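Checklist avant achat — deuxième cellule de tri de composants
Atelier Ratulden, version de septembre
Remplie par : Azucena Zavala. Relue par : Ottó Kun

12 partages · 3 commentaires

Légende : OK / À REVOIR / NON. Les commentaires sont bienvenus partout, même longs !

1. Besoin et volume

1.1 Le volume visé est écrit et validé par la production : OK
670 pièces par poste. Panagiotis a refait le calcul avec les retours clients et on tombe sur le même chiffre, ce qui m'a fait très plaisir.

1.2 Les familles de pièces sont listées : OK
Petits moteurs, cartes, faisceaux de fils, condensateurs. Les faisceaux restent la famille la plus intéressante à trier (et la plus pénible, on est d'accord).

1.3 Les pièces exclues sont listées : À REVOIR
Il manque les batteries. Point bloquant pour moi, à écrire noir sur blanc avant la commande.

2. Budget

2.1 Devis comparables reçus : À REVOIR
Dralleo a répondu vite et bien, avec le détail du préhenseur. Flerker chiffre le bras seul, il faut leur redemander l'ensemble complet, câblage et mise en service compris.

2.2 Consommables prévus sur la première année : OK
Bacs de rechange, doigts de préhension, gaines. Ligne à 700 euros, validée par Indira Kartha.

2.3 Formation chiffrée : OK
Deux personnes par équipe. J'aurais aimé plus, mais c'est déjà un beau début — et tout le monde est volontaire !

2.4 Contrat de maintenance lu en entier : NON
Les délais d'intervention sont en annexe et l'annexe n'était pas jointe.

3. Sécurité

3.1 Analyse des risques faite avec le poste réel : OK
Faite avec Jolán Dobos, une matinée complète, très riche. Elle a relevé le risque de pincement entre le coude du bras et le bord des bacs.

3.2 Arrêt d'urgence accessible des deux côtés : À REVOIR
Le plan de Dralleo n'en montre qu'un seul. Demander le deuxième dès le devis, en option ce sera plus cher.

3.3 Alimentation électrique et protection dédiées : OK

4. Implantation et poste de travail

4.1 Surface de table suffisante : OK
On garde le principe du plateau central avec les bacs de part et d'autre. Il marche bien et les opérateurs le connaissent déjà.

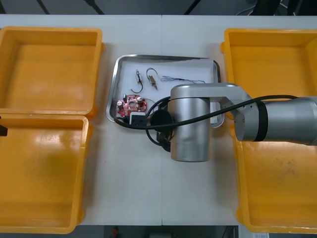 Point 4.1 : quatre bacs jaunes, plateau inox au centre, bras arrivant par la droite.

4.2 Cheminement des câbles défini : À REVOIR
Le gros câble noir retombe en boucle par-dessus le rebord du plateau. Pour la nouvelle cellule, je demande une gaine guidée le long du bras, avec la longueur calculée pour toute la course. À ajouter aux deux demandes de devis.

4.3 Bacs standard et remplaçables : OK
Même modèle partout, c'est un vrai confort. Prévoir un marquage par famille de pièces.

4.4 Sol dégagé devant la table : À REVOIR
Un petit objet rouge et un papier ou une étiquette par terre. À ramasser, et ajouter la zone à la ronde de 14 h.

5. Suite

Relance Flerker : Ottó.
Annexe maintenance et deuxième arrêt d'urgence : Azucena.
Liste des pièces exclues : Panagiotis, avec relecture de Jolán.
Visite de la cellule de Mfinanga : Indira prend contact. J'ai hâte de voir comment ils ont réglé l'éclairage !

3 commentaires

Ottó Kun : Relu. Pour le 2.1, je propose de leur envoyer directement notre tableau à remplir, on gagnera un aller-retour.

Indira Kartha : D'accord pour la gaine en 4.2, je peux absorber le surcoût s'il reste dans la ligne câblage.

Jolán Dobos : En 3.1, merci d'ajouter le risque de pincement côté préhenseur. Je repasse au poste avec la grille.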